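# Jondura grasp planner: frequently asked questions

Maintained by Effie Lamont and Cleiton Vasconcelos. Last revised November 3, 2021.

## Which simulator versions are supported?

Jondura runs against the Shearer physics backend and nothing else at present. Tala Darwish has a branch with a second backend, but it does not pass the contact tests.

## The planner returns `NO_IK`. Is the target out of reach?

Not necessarily. The IK solver gives up after 400 iterations per seed and tries five seeds by default. Raise `ik.seeds` first. Raising the iteration limit rarely changes the result and makes every failed query slower.

If it still fails, check the base frame. Scenes exported before September used the table corner as origin, and the loader does not convert them.

## Why are my approach vectors flipped?

The planner expects the tool Z axis to point out of the gripper, toward the object. Some robot description files use the opposite sign. Set `tool.invert_z: true` and regenerate the grasp cache. The old cache is not invalidated automatically.

## Can I use the visual mesh for collision checking?

You can, but don't. Rims and ribbing on a visual mesh produce many small contacts, and the solver spends its time on those. Use the convex decomposition in `collision/`. For open containers, check that the decomposition keeps the cavity — a single hull closes the mouth, and every grasp with a finger inside it will be rejected.

## Which camera views should I render when debugging a grasp?

Use two: one close to the fingers and one fixed in the room. The close view shows where the fingertips sit relative to a rim. The fixed view is better for link clearance, especially between the arm housings and objects near a table edge.

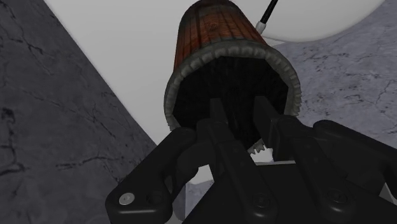
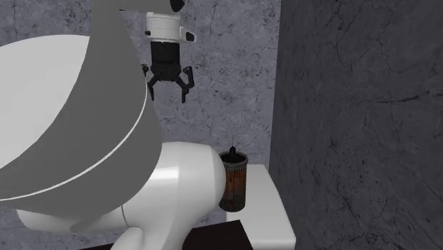
## How do I read the clearance log?

Each line gives a link name, an object name and a signed distance in millimeters. Negative values mean penetration. Pairs listed in `ignore_pairs` are left out entirely, so a missing pair does not prove that it is clear.

## The regression suite reports 72 of 79 cases passing. Is my install broken?

No. The other cases need the Trundix controller plugin, which is licensed separately. They are counted as failures when the plugin is absent. Ailsa Urquhart has an open ticket to report them as skipped.

## Where do I send bug reports?

Use the tracker on the Brostbridge server. Attach the scene file, the planner config and the random seed. Reports without a seed go back to the sender.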